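作業台

作業台(さぎょうだい、英: workbench)は、手作業による加工、組立、検査、修理、仕分けなどを行うために用いられる台の総称である。天板と、それを支える脚または架台から構成され、用途に応じて抽斗、棚板、万力、照明などが付加される。机と構造上の共通点は多いが、机が主として筆記や読書を想定するのに対し、作業台は工具や材料から加わる力を受けることを前提として設計される点で区別される。

概要

作業台に求められる性質は、作業の内容によって異なる。木工や金工では、切削や打撃の際に台が動かないことが重視され、重量のある天板と太い脚が選ばれる。電子機器の組立や時計の修理では荷重が小さいため剛性への要求は比較的緩やかであるが、細かな部品を見分けやすい天板の色や、手元の明るさが問題となる。食品、薬品を扱う分野では洗浄のしやすさと耐薬品性が優先される。

日本では、床に座って行う手仕事の伝統が長く、指物、彫金、和裁などの分野では低い当て台や裁ち板が用いられてきた。立位または椅子座位を前提とする西洋式の作業台は、近代以降、工場や学校の実習室を通じて普及した。現在でも、伝統工芸の工房では両者が併用される例がみられる。

構造

天板

天板の材料には、無垢材、集成材、合板、鋼板、ステンレス鋼板、化粧板などがある。木製の天板は衝撃を吸収し、加工物を傷つけにくいが、湿度の変化によって反りを生じることがある。鋼板は耐荷重に優れる反面、落下した工具の音が響きやすく、ゴムや樹脂のシートを敷いて使用されることが多い。静電気に弱い部品を扱う場合には、導電性をもつマットを敷き、これを接地する。

天板の厚さは、軽作業用で25ミリメートル、重作業用で60ミリメートルといった寸法が採用されることがある。ただし、同じ厚さであっても、材質や下面の補強の有無によってたわみの量は大きく変わる。

脚部

脚部は、左右の脚を貫や桟で結んで剛性を得る形式が一般的である。脚の間に抽斗や戸棚を組み込んだものは、収納物の重量によって安定性が増す。床面の不陸に対応するため、脚の先端には高さを微調整するアジャスターが取り付けられることが多い。移動を要する場合には車輪を備えるが、作業時には車輪を固定するか、脚を直接接地させる機構が併用される。

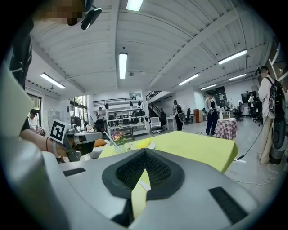
高さと姿勢

作業台の高さは、作業者の疲労に直接影響する。一般に、立って行う軽作業では肘の高さよりやや低い位置が適するとされ、精密作業では目と対象物との距離を縮めるためこれより高く、力を要する作業では体重をかけられるように低く設定する。複数の作業者が同じ台を使う場合には、昇降式の台や足台によって身長差を補う。

奥行きも姿勢に関係する。奥行きが大きすぎると、奥に置いた工具を取るたびに前傾姿勢を強いられるため、頻繁に使うものは前腕を動かすだけで届く範囲に、使用頻度の低いものはその外側に配置することが推奨される。座位で使用する場合は、天板の下に膝を入れるための空間を確保しなければならない。

照明

手元の照明は、利き手の反対側から当てることを基本とする。これは、自らの手の影が対象物に落ちることを避けるためである。光沢のある材料を扱う作業では反射光がまぶしさの原因となるため、拡散板を備えた器具や、角度を自在に変えられる腕付きの器具が用いられる。

共同利用における管理

学校や公共の工房のように不特定の利用者が作業台を共用する施設では、管理の方法が作業の効率と安全を左右する。工具の定位置を輪郭で示す方式は、欠品を一目で確認できるため広く採用されている。天板上に物を残さずに退出することを規則とする施設も多い。

工房運営の研究者であるルワン・エカナヤケ(Ruwan Ekanayake)は、市民工房アクゲート(Akgate)における利用記録153件を調べ、工具の紛失として届け出られた事例には、別の台への置き違いが多く含まれていたと報告した。同工房はこの結果を受けて、8月に台ごとの色分けを導入している。また、ヴィルソープ(Vilthorpe)の職業訓練校では、1台を2名で使用する際に天板の中央を境界とし、共用の工具のみをその線上に置く方式がとられている。

手入れ

木製の天板は、表面に付着した接着剤や塗料を早期に除去し、必要に応じて鉋またはサンドペーパーで平面を修正する。油を塗布して仕上げたものは、定期的に塗り直すことで汚れの浸透を抑えられる。油の染みた布は自然発火のおそれがあるため、水に浸すか、広げて乾燥させたうえで廃棄する。鋼製の天板では、傷から生じる錆に注意を要する。

脚部の接合部は、振動によって徐々に緩む。ボルト締めのものは定期的に増し締めを行い、ほぞ接ぎのものは楔の状態を確認する。床を清掃した後や台を移動した後には、天板の水平を改めて測定することが望ましい。

関連項目

机
万力
工具箱
人間工学
木工

最終更新 31/12/2021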